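Getting a robot to follow a shiny surface without losing its mind

I've been putting off writing this one up because the first version of my code was embarrassing. But a few people asked after the last post how I do the wiping path on varnished wood, so here goes. By the end you should have a perception step that finds the marks on a glossy board, ignores the glare (mostly!) and hands a sensible path to the arm.

What you'll need

A robot arm you can already jog about and stop safely. One fixed camera looking at the workspace and one small one at the wrist. I use Ramonum for the camera side and Pramiso for planning, but any pair of tools that can pass a list of points between them will do. If you're still on the old Pramiso config format, convert it first or step 4 will drive you up the wall.

Step 1. Look at what the camera gives you

Don't write any code yet. Save a still from the fixed camera and have a proper look at it. Varnish acts like a bad mirror, and the thing you care about (pale squiggles, in my case) is nearly the same colour as the reflections. My first attempt was a plain brightness threshold, and it sent the arm off to scrub a reflection of the ceiling light. Twice. 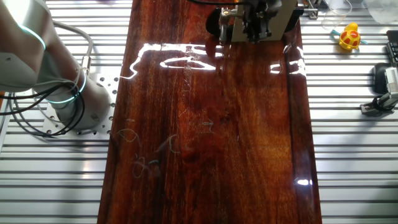
So brightness on its own is out. What worked for me was asking two questions of every bright patch: how wide is it, and how hard is its edge? Pen lines are thin and stay about the same width all along. Glare is usually fat in the middle and blows out to pure white. In Ramonum that's the stroke width filter, followed by a saturation mask. I drop anything wider than 5 pixels and anything that's clipped in all three colour channels.

Step 2. Mask off the board

Draw the outline of the board by hand, once, and save it. I know, I know, you want to detect it automatically. I spent a whole weekend on that and the hand-drawn polygon still beats it. Pull the outline in a little on every side so the table rails never get a look in. Bright parallel lines are exactly what a stroke filter loves, and before I did this I was getting 374 "marks" on a board with a handful of doodles. With the mask on it fell to 131 little fragments, and once I'd joined the ones that were nearly touching, the list started to look like the squiggles on the wood.

Step 3. Check with the wrist camera

Reflections move when the camera moves. Marks don't. That's the whole trick, and I wish I'd thought of it sooner.

For each candidate, take a wrist picture, shift the arm sideways a bit, take another, and project both back on to the board plane. If the candidate lands in the same place both times, keep it. If it has wandered off, bin it. You do need a decent hand-eye calibration for this, so if your projected points are miles out, go back and redo that before you start fiddling with thresholds.

Cracks and knots in the grain will pass this test quite happily, as they really are on the board. I sort them out by colour: dark on light gets thrown away, light on dark stays.
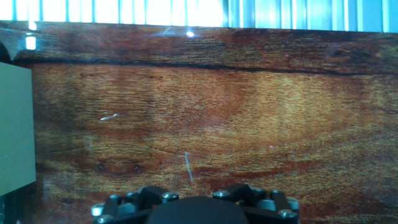

The wrist camera's view, with the dark seam across the upper part of the wood and small glints dotted about the gloss.

Step 4. Turn the points into a path

Now pass the surviving points to Pramiso. Set the approach height first, then the contact height, and do leave the approach height generous while you're testing. I group the points into clusters, draw a box round each and fill it with overlapping passes along the grain. Going across the grain works too, it just makes the path longer.

Keep the speed low. I cap mine at 100 mm a second in free air and a good deal less near the surface. If your planner has a "smooth corners" option, switch it on, otherwise the arm jerks at the end of every pass and you'll hear it from the next room.

Step 5. Dry run, then dry run again

Run the path with the contact height raised so that nothing touches. Watch the wrist feed and the planned path side by side. Things I've caught this way: a flipped y axis, a board outline saved from the day before, and a cable that went tight at the far end of the reach.

If the path wanders towards bare wood, turn your debug overlay on and see which candidate it's chasing. Nine times out of ten it's a thin bit of glare that got through step 1 and that I was too lazy to check in step 3.

The settings file is in the usual downloads folder, named Negussie after the branch it came from. There's an older one in there called Imum, which still has the brightness threshold in it, so leave that one alone.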